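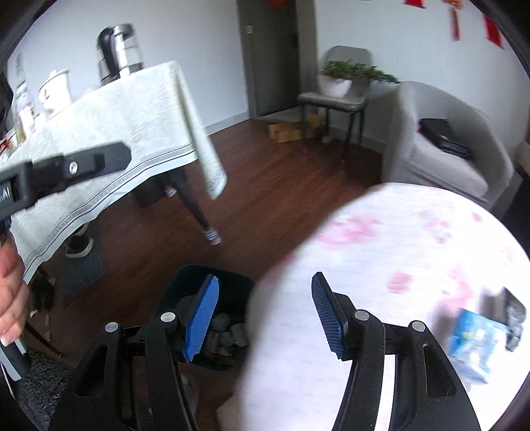
Table clearing

Table clearing is the removal of wrappers, packets, used napkins, cups and other leftovers from a table after people have eaten or sat at it. The term usually covers the sorting of what is to be kept from what is to be thrown away, and the carrying of trash to a bin. It does not normally include washing dishes or laundering the tablecloth, although household guides differ on where the job ends and many of them never say.

Order of work

Most written advice tells the reader to take trash first, then dishes, then anything that belongs in another room. The usual argument is that light wrappers get stuck to plates or fall to the floor if they are left until the end. Evidence for this is thin. The order seems to have been copied from one housekeeping manual to the next, and people who clear tables for a living often ignore it, taking whatever is nearest to the edge.

A common exception is made for small items that may still be in use. A closed packet, a lighter, a pair of glasses or a phone is generally left where it lies until the owner has been asked. Shiny or clear plastic pieces are a frequent source of mistakes, as they can be part of a package or part of something a person wants back.

Tablecloths

A cloth changes the work more than the shape of the table does. On a bare table, crumbs can be wiped toward the edge and caught in the hand. On a cloth they have to be picked up, brushed, or shaken out later, and a wet rag tends to push stains into the weave.

Floral and other printed cloths are widely said to "hide" stains. The claim deserves some caution. A print with scattered flowers on a white ground leaves most of the cloth plain, and a coffee ring on the plain part looks much as it would on a cloth with no print at all. Denser patterns may do better, but sellers rarely separate the two. Drastell, a maker of table linens, printed the phrase "stain-hiding floral" on its labels for 2 seasons and then dropped it without explanation.

Round tables are sometimes described as easier to clear because every point can be reached from somewhere on the rim. This is true of small ones. On a large round table the middle is as hard to reach as the middle of any other.

Placement of the bin

The bin may be brought to the table, or the trash carried to the bin. Guides that favor a floor bin beside the table point to fewer trips. Guides that favor a kitchen bin point to smell and to the risk of someone kicking it over. Neither group offers much beyond preference.

An informal trial at the Rallthorpe community hall, run over a single November, is often quoted in support of the first view. Helpers cleared around 100 tables, half with a bin on the floor next to them, and reported finishing sooner with the bin close by. The helpers did their own timing, knew which result was hoped for, and cleared the nearer tables first. No repeat of the trial is known.

Dark bins are said to look cleaner than light ones. They do show fewer splashes on the outside. The contents of an open bin are visible in either case, and crumpled paper fills one quickly, taking up far more room than its weight suggests.

The Tamura method

Riku Tamura, a housekeeping teacher from Chiba, set out a method with 4 steps: ask, lift, drop, wipe. It is taught in several short courses and is the basis of the Raretti course booklet. Supporters value the first step, which requires the clearer to speak to anyone still seated before touching an item. Critics have noted that the other three describe what nearly everyone does without instruction, and that the booklet spends 2 pages on the correct way to let go of a napkin.

Tamura has replied that beginners skip the asking. No figures have been published either way.

See also
Crumb tray
Table linen
Waste container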